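Four-minute read

I woke at five this morning to the furnace kicking on, and instead of lying there arguing with myself about it I got up, made a pot of tea, and sat in the kitchen in Dad's old cardigan until it got light. January in Sultthorpe is not a month that does much for you, but I will say this for it, the mornings are quiet, and when the snow is down you can hear the freight train all the way from Unville.

I've been meaning to write down the business of the marmalade before I forget how it went. Mavis Greenberg called on me last week with a box of Seville oranges in the trunk of her car, eighteen pounds of them, because her sister-in-law had ordered twice over by mistake and then gone off to visit her daughter. Would I take half? I said yes before I had thought about jars. I always say yes before I have thought about jars! I had nine clean ones in the cellar and a few odd ones that used to have pickles in them, and you cannot get the pickle out of a lid, whatever anybody tells you.

So yesterday was marmalade day. My grandmother's recipe is on the back of an envelope from the electric company and it says, in full, "oranges, twice the sugar, boil till it wrinkles." She made it every winter of her life and I suppose she didn't need more than that. I sliced peel all morning at the table with the radio on. My hands still smell of it now, and there's a little cut on my thumb that found out about the lemon juice before I did.

Babak Bagheri came by after lunch to return my cake pan and stayed until four, bless him. He likes his peel thick and I like mine thin, and we had a long and very friendly disagreement about it, which ended with me doing the second pot his way. He told me his mother used to make a jam from carrots, with cardamom in it, and that he has never been able to get it right himself because she did everything by eye. I told him about the envelope. We decided the two of them would have gotten along fine.

The first pot set beautifully. The second one would not wrinkle for anything. I had saucers in the freezer, saucers on the counter, saucers in the sink, and every time I pushed a finger through it the stuff just ran back together like syrup. I boiled it another twenty minutes and then lost my nerve and jarred it anyway. It may be that we have made a very nice sauce for ice cream.

Fraser slept through all of it on the chair by the radiator. He is getting stiff, poor old cat, and he looks at the windowsill for a good while now before he decides about it. I put a footstool there for him and he has sat on the footstool, with his back to the window, ever since.

Toward evening I got started on the hall closet, mostly to get away from the stove. It was worse than I remembered. Three umbrellas, one of them working. A bag of scarves I had been looking for since before Thanksgiving. Normand Bélanger's good gloves, which he left here at the birthday supper and has been blaming on the bus company ever since, so I'll have to telephone him and take my medicine.

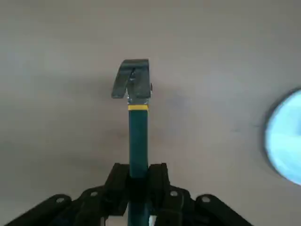

I filled two bags for the church sale and then took half of one bag back out again. There was a blue wool coat of my mother's in there that doesn't fit me and never did, and I stood holding it for the longest time. It went back on its hanger. Maybe next winter.

Florence Grewal wants me to come along to choir again when it starts back up. I said I would think about it, and I have been, a little. I miss the singing but I don't miss the parking. Francine Hawthorne still does the altos and she has a way of looking over her glasses that makes me feel eleven years old.

It's past seven now and the sky over the garages has gone a sort of pink. I'm going to have toast with the good marmalade, and then I'll go see whether the other pot has thought better of it overnight. If it hasn't, Mavis is getting a jar regardless.

Recent entries
The pipes, again
Supper at Normand's
Fraser goes to the vet
A letter from Dadetar
First real snow

Contact | All text copyright the author | Back to top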